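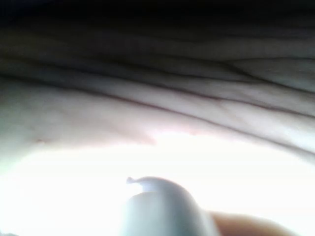 Nandini Alva asked whether item 4 still applies to rooms with the new mattress covers. It does. Covers come off for the check and go back on the same day.

Kalent Guest House — Linen and Bedding Inspection
Room 8, Wednesday, morning round
Checked by: Abilio Losano's relief, E. Haldane

1. Sheets free of tears and open seams. OK
2. Stains on sheets or pillowcases. One mark on a pillowcase, swapped. Old one sent to laundry with a tag.
3. Pillows keep their shape when folded. One fails. Replace.
4. Mattress seams, piping and labels checked by flashlight, both sides. OK, no spotting, no shed skins. Left side seam is starting to fray near the foot — look again next round.
5. Headboard taken off the wall and checked behind. Not done. One bracket screw is stripped and I did not want to force it. Work order 1112.
6. Bed frame bolts tight. Two were loose, tightened.
7. Mattress fire label present and readable. Present, hard to read. Accepted for now.
8. Bedside lamp cord clear of bedding. Cord was tucked under the mattress. Moved it and told the housekeeper on shift.
9. Spare blanket in closet, bagged. Bag missing, blanket clean.
10. Space under bed clear and vacuumed. OK

Result: pass with repairs. The room can be let tonight. Item 5 has to be closed before the January round.

Comments
Hamdia Alemneh: Please write the shelf number when you swap linen. The Endberg stock is short again and I can't tell which shelf it is coming from.
E. Haldane: Pillowcase came from shelf 2. Will add it from now on.
Hamdia Alemneh: Thanks. Bags for the spare blankets are on order. Leave item 9 open until they come in.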